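Seam by Seam: Heledd Jarman on Building a Golf Rain Shell

An interview with the outerwear developer at Galar 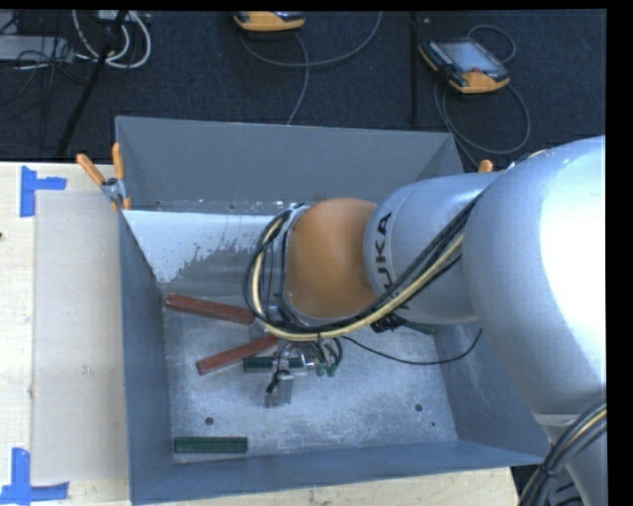 Starting with the fabric

Heledd Jarman has developed waterproof golf clothing at Galar for long enough to distrust the first number on a fabric data sheet. The number in question is usually hydrostatic head, the height of water a cloth will hold back before it leaks.

"A high figure tells you the membrane is sound," she says. "It tells you very little about the jacket. The cloth is tested flat, with no stitching in it, under a clamp. Then we cut it into panels and put a needle through it several thousand times."

The company's current shell, the Vilov, uses a 3-layer laminate with a knitted backer. The face fabric is a stretch polyester weave. Jarman chose the knit over a printed inner coating after wear trials in February, when testers reported that the coated version stuck to bare forearms during the downswing.

"Golfers wear short sleeves under a shell more often than hikers do. If the lining grabs, the sleeve rides up and the cuff ends up halfway to the elbow. You can have all the stretch you like in the face fabric and it won't help."

Noise

Noise is the complaint that comes back most often from club fitters. A stiff laminate rustles at address and again at the top of the backswing, and some players will take the jacket off in steady rain to be rid of it.

Galar measures the sound by rubbing two swatches together at a fixed speed in a padded box. Bernice Appiah, who runs the fabric lab, set up the method and is careful about what it can show.

"It ranks fabrics against each other," Appiah says. "I wouldn't print the result on a hang tag. A swatch has no seams and no zipper, and the zipper is often the loudest thing on the garment."

The Vilov went to a softer zipper tape for that reason. The change cost some stiffness at the center front, and the collar had to be redrafted so that it would stand up without it.

Cutting for the swing

The pattern work took longer than the fabric selection. Most outdoor shells are drafted for a body standing upright with the arms down or reaching forward. A golf shell has to allow one arm to cross the chest while the other folds behind it, and then the same in reverse.

Barış Coşkun drafted the sleeve. He moved the underarm seam forward and added a gusset that runs into the side panel, which removed one seam crossing under the arm.

"Four panels meeting at a point is where you get leaks," Coşkun says. "The tape has to go over a lump. We now have two seams that miss each other by a finger's width, and the tape lies flat on both."

He rejected a raglan sleeve early on. It moved well but put a long seam across the top of the shoulder, directly under the strap for anyone who carries a bag. In abrasion testing the tape under that seam began to lift before the face fabric showed any wear.

The back length is another compromise. A long back keeps the seat of the trousers dry while the player is bent over a putt. It also bunches on a cart seat. The medium Vilov has a 71 cm back, with a drawcord at the hem that can be pulled from inside the pocket.

Washing

Jarman would like more people to wash their jackets. Sunscreen and skin oil settle on the face fabric, and once water stops beading there the outer layer soaks through. The membrane still holds, but the jacket turns cold and heavy and is returned as leaking.

"I go through the returns myself," she says. "We wash them, tumble them on low, and put them back under the shower rig. A good share of them are fine."

Her instructions are short: close the zippers, use a liquid soap with no softener, rinse twice, and dry on low heat for as long as the label allows. Galar tests its finish after 10 home washes, and she recommends a spray-on treatment when beading does not return after drying.

What comes next

A lighter pullover, the Toprak, is in sampling. It has a half zip and no hand pockets, and the target weight has already been missed once. Jarman would not give a release date.

"The neck opening is too tight over a cap," she says. "We're recutting it, and then it goes back out in the rain."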